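### 4.2 Open-day trials

The second set of trials was run during the October open day at the Sarport site, where the arm was set up on the ground floor and visitors could walk up to the barrier. Noémie Perron ran the arm and Lai-ching Siu kept the log. The session lasted 60 minutes and gave 38 attempts that could be used in the analysis. Attempts that were stopped by hand are left out.

Visitors chose the next item from a tray of packaged goods and told the operator where it should be put down. The items were ordinary shop stock, mostly sweets and snacks in glossy wrappers. We had avoided wrappers of this kind in the laboratory trials, as their highlights change with every small turn of the wrist. Figure 3 gives the view from the wrist camera with a red wrapper close to the fingertips.
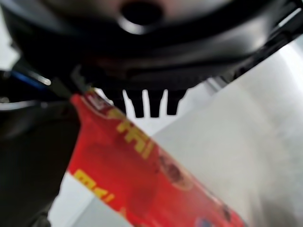
**Figure 3.** Wrist camera view, with the gripper fingertips near the centre and a red package with yellow lettering beneath them.

The Zallo planner was used with the same settings as in Section 4.1. It had been trained on 3,000 grasps recorded at Grimumton, none of them made with an audience present. The only change was a lower limit on arm speed, which the site asked for before it would let the public in. This added 400 milliseconds to the mean cycle time.

Two differences from the laboratory trials should be noted. Visitors often picked the item lying furthest from the arm, so long reaches are over-represented. They also asked questions while the arm was moving, and in several cases the operator waited before confirming the next step. Pauses of this kind were marked in the log and removed from the timings in Table 2, but they are kept in the Bunting data set for anyone who wishes to study them.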